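Home | Modules | Timetable | Lab booking | Staff | Contact

Print this page | E-mail this page

Handling and Grippers
Handout 4: Comparing finger pads on the hand-held grippers

Module tutor: Ghassan Srour
Trurstead, Robotics teaching lab

Read this before your bench session. The exercise uses the hand-held grippers, one in each hand, and no arm. We start with hand-held tools so that you can judge the fingers and pads without having to think about arm speed or path planning. The arm comes in with Handout 5.

1. What is being compared

There are two sets of pads. The Prosel pads are thin and fairly firm. The Joo pads are softer and give more under load. Both fit the same fingers, so the only thing that should change between your two sets of trials is the pad. Do one set completely before you swap.

The question for the session is which pad is better for soft fabric items, and how you would show it. "It felt better" will not get marks. You need a count of trials, a stated rule for success and a note of how each failure happened.

2. Ways a grip on fabric fails

Slip. The fingers close on the cloth but it slides out during the lift.

Missed pinch. The fingers close above the cloth or push it along the table. This is usually an approach problem and tells you little about the pad.

Double layer. The fingers take two layers where you wanted one. Common with caps, gloves and anything with a lining.

Snag. The cloth catches on a pad edge or a screw head and does not come away when the fingers open. A snag can look like a very good grip, so always record the release as well as the lift.

3. Pad condition

Worn or badly trimmed pads will change your results. Before each set, open the fingers fully and look at both inner faces. Note any of the following in your log:

- ragged or lifted edges
- scratches across the face
- crumbs or fibres stuck to the pad

Brush off anything stuck. Do not trim an edge yourself. If a pad is lifting, ask for another and write down when it was changed.

4. Tracking

The position of each gripper comes from the small reflective spheres mounted on it. Keep your sleeves and the cable clear of them. If the Zillau software loses a gripper for more than a moment, the trial is void and has to be repeated. Void trials are listed in the log but left out of the success rate.

Hold the grippers by the body. Gripping the marker mount bends it, and the calibration then has to be done again.

5. Worked figures

Last year's combined log had 433 valid trials. Of these, 142 were recorded as failures, leaving 291 successes, a success rate of 67 per cent. That number on its own says very little, as both pads and all the items were added together. Split your own results by pad first, then by item, then by type of failure.

With 14 trials per pad, one extra failure moves the rate by seven percentage points. Bear this in mind before you claim a difference.

6. Bench procedure

a) Check the pads (section 3) and write down the set.

b) Crumple the item and drop it near the middle of the table. Do not arrange it. For the cap, note whether it landed on its side, brim down or open end down.

c) Approach with the right gripper. Bring the left in only if the item needs steadying, and mark the trial "two-handed" if you do.

d) Close, lift clear of the table, hold for four seconds, lower, release.

e) Record lift, hold and release separately.

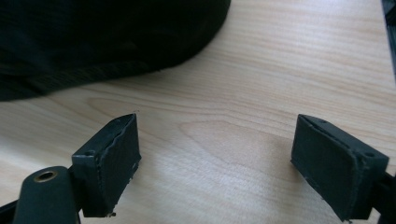

Open fingers over the table (first picture), and the right gripper against the cap (second picture).

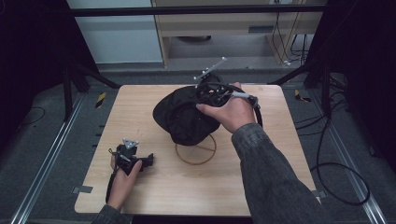

7. What to hand in

One results table per pad, your log of void trials, and a single page of discussion. Say which failures you put down to the pad and which to your own approach. Pairs may share data but must write up separately.

Use the log template on the module page. Logs in other layouts will be sent back.

Related handouts
Handout 2: Finger shapes and opening width
Handout 3: Marker tracking and calibration
Handout 5: Moving the same task to the arm
Lab rules and booking

Print this page | E-mail this page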